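The Drirgate Winter Coat Swap: getting the jackets ready

The swap is back in November and the coats have started arriving already! Last year we had almost 60 jackets and coats through the hall, and I loved seeing what people had kept at the back of their wardrobes (some real beauties, and one cape). This year everything is being sorted, brushed and folded at home first, so I've started a page to show the coats off as they get done. I'll keep adding to it until the doors open.

A few notes before you scroll. Sizes are on paper tags, pinned inside the left cuff. Children's things are on a page of their own, which Noel Dela Peña is putting together. If you spot something you love, bring a coat of your own and come early – doors at ten, tea from the start, and Merja Valtonen's cardamom buns while they last.

Padded jackets do take up a lot of bed when you're folding them! I'm very taken with the dark teal on this one, and the stitching goes from diamonds to straight bands, with a pocket flap lower down. 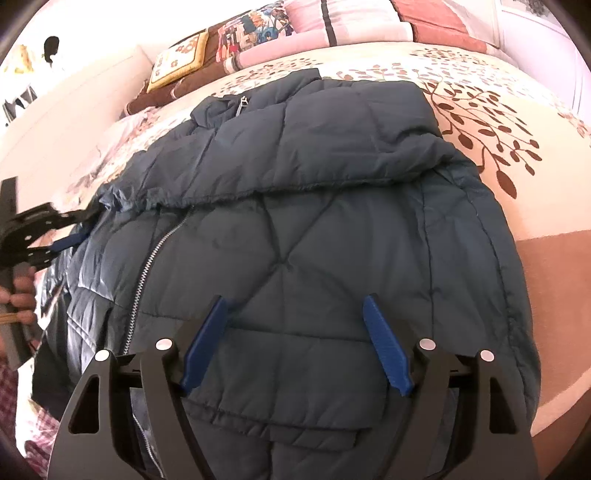
Ulla Pitkänen wrote to say that she always does the zip up before folding a padded coat, then turns the top over and presses the air out with her forearms, and that two of hers will fit in a bag that used to hold one. I'm trying it tonight on the next four.

More coats soon, wool ones mostly.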